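ok so I said I'd do a thread on the Mondulbridge coaching situation once I'd slept on it. I've slept on it, badly, and I have a lot to get off my chest. Settle in.

For anyone new: I've been a season ticket holder for Mondulbridge women's soccer pretty much since they let us in the building. Section by the corner flag, wrong end for the sun, would not move for money.

On Tuesday the club put out a statement saying the head coach was leaving "by mutual agreement." Four sentences. One of them was about the ticket office hours. I wish I was kidding.

By dinner time the players' group had put out its own statement, and it was a lot longer, and it did not say mutual anything. It said they'd raised concerns about how training was being run and had been raising them since before preseason.

I'm not going to repeat the details, partly because they belong to the players and partly because there's a review going on and I'd like it to be done right. Go read their statement in full. It's calm and it's careful and it made me want to throw my phone in the river.

What I do want to talk about is the club, because I've been a fan long enough to recognize the pattern and I'm tired of it.

You get a short statement at a weird hour. You get replies turned off. Then comes the email to season ticket holders with "exciting changes" in the subject line. I got mine at 6 am! Exciting for who??

And then there's the bit where we all find out from an away supporters' message board that half the staff knew already. Hellström fans were talking about this weeks ago. I saw it and scrolled past it, figured it was the usual rival trash talk. I feel kind of sick about that now.

Some background, and I'll try to keep it short (I won't). Last season we finished 2 points off the playoffs. Everybody remembers the home game against Zovel where we were up by a goal with the whole second half to play and then just sort of melted. I drove home in silence. My sister ate an entire bag of pretzels without offering me one.

So when the club said over the winter that things were going to get "more demanding," people cheered. I cheered! I was in the room at the fan night, eating a free hot dog, clapping like a seal.

I keep going back to that. We all wanted harder, tougher, fitter. I don't think any of us stopped to ask what that looked like at practice with the gates shut.

And there were signs if you were paying attention. We had 3 players go out on "personal leave" in the spring. Three, on a squad of 24. The club explained it the same way each time, in the same words, and the podcasts spent maybe a minute on it before going back to arguing about the back line.

One of those players was my favorite, the kind who'd come over after a loss and sign stuff for every kid at the rail. She hasn't played since. I have her shirt on a hook by the front door and I see it every time I go out for groceries. 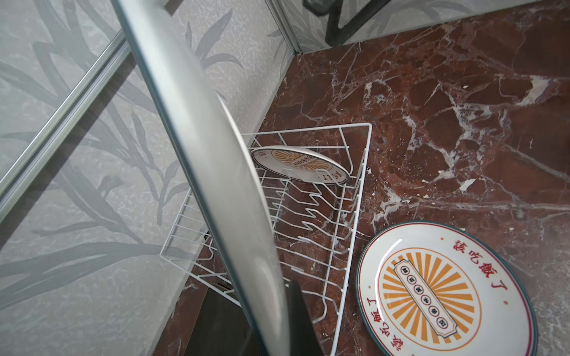
Anyway. The supporters' group had an emergency call last night and it got heated. People talked over each other, somebody's dog would not quit, and we ran way past the time we'd set. I'm still glad we did it.

There were basically two camps. One wants to walk out of the next home game. The other says the players have asked for noise and a full house, so an empty section would be the last thing that helps.

I went in leaning walkout and came out the other side. Their statement says they want supporters there. I can't get around that sentence and I don't think I should try to.

What we landed on is that we go, we stand, we sing for the players by name from warmups on, and we don't spend a dime inside. No beer, no scarves, no nachos. (I love the nachos. This is a real sacrifice and I'd like it noted.)

We're also sending a letter. As of this morning it has 460 signatures and I'm told more are still being typed in from the paper sheets that went around at the bar.

It asks for an outside review with the findings made public. It asks who got the complaints and when. And it asks that any player who comes forward doesn't lose her contract over it. That last one was the easiest vote of the night, every hand on the screen went up.

A couple of people have asked me about Skaser. Yes, they're the shirt sponsor, and yes, somebody wrote to them. We got a polite reply saying they're "monitoring the situation." I'd love to know what that involves. Is there a guy? Does he have a chair?

I'm not telling anybody to boycott anything. But if you've got a Skaser account and you feel like letting them know you follow women's soccer and you read the news, their contact form works fine. I tested it. Twice.

Now, to the folks in my mentions saying "let's wait for both sides." I hear you, and I'm fine waiting for the review on what exactly happened and who did what. That's what a review is for.

But I don't have to wait to be mad about a club that sat on complaints and then told me about ticket office hours. Those are separate things and you can hold both of them at once.

And to the guy who said this is why women's teams "can't handle real coaching," you're blocked, and also I watched our center back play most of a half with a wad of cotton up her nose, so please go outside.

My niece plays under-12s. She asked me in the car if the coach was in trouble. I said some grown-ups were finding out what happened. She thought about it and asked if the players were okay, and I didn't have a good answer, so I said I hoped so.

She's coming to the next game. She's already made a sign. It's got a lot of glitter on it and so does my back seat.

On the soccer itself, since a few of you asked: the assistant's taking over for now. She's been there through three head coaches and the players seem to like her. I'd love to see us go back to two up top and let people enjoy themselves a little. I truly don't care about the table right now, which is a sentence I never thought I'd type.

We've got Hellström away first. Their supporters' group messaged ours to say they'll be holding a banner for our players before kickoff. I have said some truly rude things about Hellström over the years and I'm taking back most of them. Not the ones about their parking lot.

Then it's Zovel at home, which is the one we're asking everybody to turn up for. If you've been meaning to come to a game, come to that one. Cheap seats behind the goal, sit with us, we'll teach you the words. There are only about six words.

If you want to sign the letter, the link's in my bio. If you signed at the bar, please don't sign again online, the person doing the typing has been very nice about it so far but I can hear it in her voice.

If you're a former player or staff member and you want to talk to somebody, please go to the players' group directly. Don't message me! I'm a lady with a scarf collection. They've got people who know what they're doing and their contact is on the statement.

Couple of quick answers before I go make lunch.

Are season ticket refunds happening? Not that I've heard. I asked and got an auto-reply.

Is the fan night next month still on? It's still on the website. I can't imagine it'll be a fun one. I'll be there with questions written on a card so I don't chicken out.

Am I renewing? Ask me in October. I want to say yes. I've sat next to the same people through rain and playoffs and one very strange halftime show with a falcon, and I don't want to lose that over people in an office who couldn't answer an email.

But I want to see the review first, all of it, with the ugly parts left in.

Muting this for a couple of hours, my phone's getting hot. Be decent in the replies. Zovel at home, wear the old blue if you've got it, and bring earplugs for the little ones, the drum's been fixed.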